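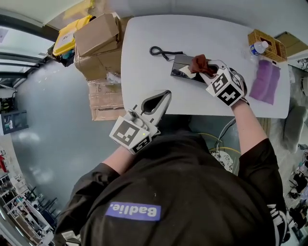 How long does saved vegetable seed keep?

Most of it keeps for several years in a dry, cool, dark place. Onion and parsnip are the exceptions and should be sown the season after they are collected.

Saving Seed at Home: Notes for the Trilville Library Talk
February | By the Trilville Seed Library
Last updated: February

Start at 7:00 with the lights up. Put the sign-in sheet by the door and the bean jars on the front table so people can handle them before we begin.

Opening

Say who we are. The seed library is the old card catalog on the second floor, next to local history. Last year 1615 packets went out of it. Far fewer came back, and that's the reason for this talk. You don't owe us anything if your plants fail, but if they do well, let a few go to seed and bring some in.

Ask for hands: who has saved seed before? If most of the room has, skip the first slide on flower parts and spend the time on squash.

Which plants to start with

Beans, peas, lettuce and tomatoes. They mostly pollinate themselves, so what you plant is usually what you get back. Small gardens can do all four.

Go slowly on hybrids. If the packet says F1, the seed will grow, but the plants will vary and may not resemble the parent. We don't put F1 seed in the drawers.

Beans

Pass the jars around now. The tan one with the dark eye is Cita, a pole bean that has been grown in this county a long time. Leave the pods on the vine until they are brown and rattle. If frost is coming, pull the whole plant and hang it in a garage. Shell by hand, or put the pods in a pillowcase and walk on it.

Test for dryness: bite one. If your tooth leaves a dent, it needs another week. Then put the beans in a jar in the freezer for a few days to kill weevils. Let the jar come back to room temperature before you open it or you will get condensation on the seed.

Tomatoes

This part gets the most questions, so take it slowly.

Pick a ripe fruit from a healthy plant. Squeeze the seeds and gel into a cup with a little water. Leave it on the counter for 2 or 3 days, stirring once a day. It will smell bad and may grow a white skin. The gel breaks down and the good seeds sink. Pour off the top, rinse in a strainer, and spread the seeds on a plate. Don't use paper towels – the seeds stick and you end up planting the towel.

We use Tsolakis as the demonstration tomato. It's a pink slicer with few seeds, so collect from several fruits.

Lettuce

Let one or two plants bolt. They get tall and need a stake. The heads ripen over several weeks, so shake them into a paper bag every few days. Expect a lot of fluff. A kitchen sieve takes most of it out. Don't take seed from the first plant to bolt, or you will be selecting for lettuce that bolts early.

Squash and cucumbers

Bees will cross any two squash of the same species. Zucchini, acorn and most pumpkins are all Cucurbita pepo, so they cross with one another. Butternut is a different species and normally won't cross with them. The cross doesn't change this year's fruit, only the plants grown from its seed.

To keep a variety pure, tape a female flower and a male flower shut the evening before they open. In the morning, pollinate by hand, tape the female closed again and tie yarn on the stem. If the group is tired, just show the slide and offer the handout.

Labels and storage

Write the variety, the month and the year on everything, including the plate while it dries. Pencil lasts better than most pens.

Paper envelopes inside a glass jar work well. We buy Vukico coin envelopes in boxes of 1000, and there is a stack by the door to take home. Keep the jar out of the kitchen and off the top of the refrigerator, where it gets warm.

Germination test: roll ten seeds in a damp paper towel, put it in an open bag, check in a week. For anything older, do this before you give up garden space to it.

Questions

Allow fifteen minutes. Likely ones: carrots (biennial, and they cross with Queen Anne's lace), peppers (they cross more than people expect, so space them out), potatoes (different talk).

Almost 40 packets are set aside for tonight, one per household. Remind people that the drawers are open whenever the library is, and that the return box is on top of the cabinet. Room has to be clear by 8:45.

Get our monthly planting newsletter. Enter your email address to subscribe. You can unsubscribe at any time.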